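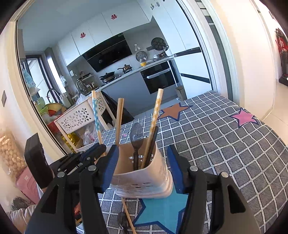 3.2. Almacenamiento vertical de utensilios de mesa

Los recipientes de sobremesa para palillos y cucharas constituyen una categoría poco tratada en la literatura sobre organización doméstica, más atenta al cajón y al armario. En las viviendas estudiadas, el recipiente vertical cumple una doble función: retiene los utensilios tras el lavado y los mantiene al alcance de los comensales durante la comida. La muestra comprende 111 hogares, visitados entre febrero y junio. En cada uno se registró el tipo de recipiente, su ubicación, la orientación de los utensilios y la presencia de piezas depositadas fuera de él. El inventario total ascendió a 638 utensilios.

Figura 4. Recipiente de plástico blanco con perforaciones, sobre mantel de cuadros grises y blancos. Contiene palillos de distinto color y acabado y una cuchara con la cazoleta hacia arriba; un palillo y una cuchara pequeña permanecen sobre el mantel.

El caso de la figura 4 corresponde al tipo B de nuestra clasificación (vaso rectangular de paredes ligeramente convergentes, perforado). La ausencia de tabiques condiciona la disposición del contenido: los palillos se inclinan en direcciones divergentes y se apoyan en el borde superior, de modo que el ángulo de cada pieza depende de su longitud y del orden de inserción. En los recipientes de tipo C, con dos o más compartimentos, la dispersión angular es menor, aunque la extracción de una pieza concreta requiere un gesto más preciso.

Un segundo aspecto es el emparejamiento. Christodoulou propuso considerar par completo únicamente el formado por dos palillos de igual material, color y decoración. Con este criterio, 25 hogares carecían de pares completos en el recipiente de uso diario. La figura 4 ilustra esta heterogeneidad: un palillo azul claro con puntos blancos comparte recipiente con otro de madera clara sin decorar, uno de bambú con motivo impreso y uno marrón oscuro. Las entrevistas atribuyen la mezcla a la reposición parcial de juegos antiguos y a la pérdida de piezas sueltas, sin que los residentes la perciban como un problema de orden.

En cuanto a la ubicación, se distinguió entre encimera, mesa de comedor y estante. La mesa predominó en las viviendas donde el comedor comunica con la cocina por un vano de puerta. En 18 hogares se hallaron además utensilios fuera del recipiente, situación codificada como «depósito periférico». Esta categoría describe solo la posición de la pieza en el momento del registro y no permite inferir si había sido utilizada.

La orientación de las cucharas se codificó por separado. La colocación con la cazoleta hacia arriba facilita la identificación visual, pero expone al contacto manual la superficie destinada a los alimentos cuando se extrae una pieza contigua. El efecto de esta práctica sobre la elección del utensilio se examina en la sección 3.3.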